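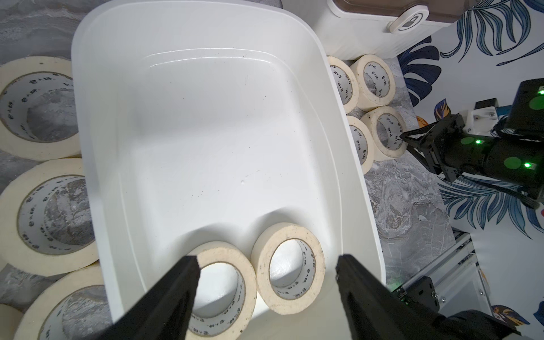 Photo: from my own folder. Click to enlarge.

The tape bin, and other decisions

November 29, 2023

I have lived with masking tape for so long that I stopped to see it as a thing one has to store. It was simply there, on the window sill, in the coat pocket, one time in the bread drawer. Then in August I moved my small framing and painting work from the kitchen to the back room in Ninwood, and when I carried everything over I understood how much of it I own. I buy it by the box. The last box was from Quartey, the trade shop behind the bus station, and it cost me less than four good rolls from the supermarket, so of course I came home with the box.

So this post is about tape. I know that my readers who come for the color recipes will be a little disappointed. The next one is about greens, I promise.

In the picture you find the moment when I still did not know where anything should go. Two rolls are in the big white bin, standing on their edges, and the rest is out on the gray marble pattern, some lying flat on the left and some standing on the right. I like to look at this picture now, because it shows exactly the question I had in my head: flat or standing?

I was for many years a person of the standing rolls. When a roll stands on its edge, you can read what is printed inside the core, if you stand at the correct side of it, and you can take it with one finger through the hole. It looks also nice, like plates in a rack. But a standing roll wants to go for a walk. On a smooth surface it needs only a small push from the sleeve and it is under the radiator. And if it stands for a long time in a warm room, with something heavy against it, it becomes a little oval. You notice this only later, when you pull a long strip along a skirting board and the tape comes in small jumps.

A flat roll does not walk and does not become oval. It has a different problem, and this problem is dirt. The side of the roll is all glue edges, thousands of them, very thin, and it collects everything that is on the table. Dust, hair, sawdust, crumbs from the sandwich I should not eat in that room. Then the dirt travels with the tape to the wall, and your clean line is not clean. I have had a customer who looked at such a line with her glasses on and then with her glasses off, and I painted it again without asking for money.

My rules are now like this. They are not scientific.

Rolls that are not opened lie flat, in piles, in the box they came in. I do not take them out to make them look pretty.

Rolls in use go in the white bin. There they may stand, because the walls hold them and they can go nowhere. The bin is much too large for what I need, I admit it, but I can put the whole arm inside and find a roll without looking. I wipe it out with a wet cloth before I fill it, and then I wait until it is dry, which I did not do the first time. Masking tape is paper. Paper and water are not friends.

Rolls that are almost finished go in a jar near the door, for labels and for closing the coffee bag.

Behind the bin stands my other storage container, the white one with the brown lid you can see through a little. It has a round white lock with a small padlock sign on it. I bought it in Stevora, in one of those shops where you go in for light bulbs. I tried first to keep the tape in this one, because it closes well and I thought, good, no dust. It was a mistake for my way of working. When I am on the ladder and need a new roll, I have one clean hand at best, and I do not want to discuss with a lid. Now the brushes for varnish live in it. I use them maybe 2 times in a season and they can wait behind a lock, they have patience.

About the dirty edges. Some of my rolls have them, not terrible, but you see it on cream paper very quickly. There is a trick I learned from an old decorating handbook, printed before 2000 and full of men with mustaches. You take a soft dry brush, an old one for blush is perfect, and brush the side of the roll in circles, then turn it and do the other side. Do not use water and please do not use alcohol, I tried this also and the outside layers became like chewing gum. If the edge is really bad, you pull off the first two or three turns and throw them away. It hurts, but not so much as painting a wall again.

Another thing people ask me is how long a roll is good. I write the month on the core with a pencil when I open it. There is print inside already, small and dark and repeating, but enough white is left for a pencil. If the roll is older than one summer I do not use it for walls any more, only for paper and for holding drawings on the board. Old tape either does not stick or it sticks forever. I had one roll of the second kind in the kitchen – the window there has still a thin yellow stripe, and I have made my peace with it.

I tried for some weeks the Kusari holder, the long bar where you hang all the rolls next to each other and tear from the bar. Many people love it. For gift paper I believe them. For me it did not work, because I need the tape where the wall is, and the bar was on the table. Also when you want the roll in the middle, you must take off all the others first, and then they walk. See above.

What is still not solved: the narrow tape. It is so thin that it falls through every system and lies on the bottom of the bin under the wide rolls, and I find it only after I have bought a new one. I thought about a stick with a foot, like for kitchen paper, or a piece of rope with a knot. If you have a solution which is not a drawer, please write it in the comments. I have no space for a drawer, and the one I had is full of sandpaper.

Tomorrow I clean the marble again, there is glue on it from the labels. Warm oil and an old towel, and then dish soap after, otherwise everything slides.

Filed under: workroom, small tools
4 comments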